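# About Dolter Mending

Small shop, two rooms, back of the old Halás building. We fix clothes. Zippers, hems, linings, torn pockets, the elbow of that one sweater. Also take in and let out, within reason.

Started by Signe Backlund at her kitchen table with one machine and a lot of other people's jeans. Moved here when the kitchen got silly. Ekkachai Chaiyaporn joined a year later from a suit factory floor and took over everything with a lapel. Still the same two of us most days, plus Saturday-type help in the busy months (September is the worst, every school uniform in town at once).

**What we do**

- Zippers replaced, coats and bags too
- Hems, plain or original edge kept
- Relining jackets
- Darning and knit repair, by hand
- Buttons, snaps, hooks

Not leather. Not wedding dresses, we tried, too many tears and not the fabric kind. Not curtains over 27 feet total, the table won't take it.

**How it works**

Bring it in clean. Please. We pin it, write a ticket, tell you a price before you leave. If we open a seam and find something worse we call first. Most jobs are back in a week, relining takes longer, ask. Pickups left past 35 days go on the rack by the door and after that to the Warkeo clothing room, who are always short of coats.
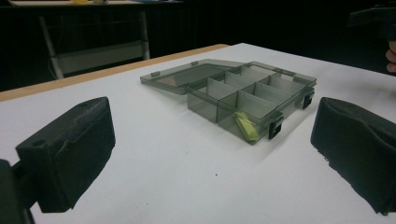

Prices are on the wall and we try not to touch them. Plain hem is $21. Buttons are $2 each sewn on, ours or yours. Kids' knees we do cheap because they'll be back anyway.

We get asked about matching thread a lot. Yes, we match it. By the window, in daylight, which is why Signe won't promise a color after 5 pm in winter. If you want the repair to show, say so when you drop off, Ekkachai likes doing those and will talk you into orange.

**Classes**

Evening class upstairs at Weler, the yarn place across the street, when they have the room free. Basic hand mending, bring one thing with a hole in it. No machine needed. Socks are fine, washed socks. Sign up at their counter not ours, we loose the paper.

**Who comes in**

Nurses, bike people, a couple of the theater crowd, somebody's grandfather with the same brown coat every fall. Dog owners, lots of chewed cuffs. We don't mind what the label says, a cheap jacket gets the same stitches as a nice one.

**Finding us**

Side door, not the front. Bell is the lower button. Parking is bad until the bakery closes at 2 pm, then its fine. Stairs up are only for the class, the shop itself is level with the street.

Phone is better than email. If no one picks up, both of us have pins in our mouths, leave a message.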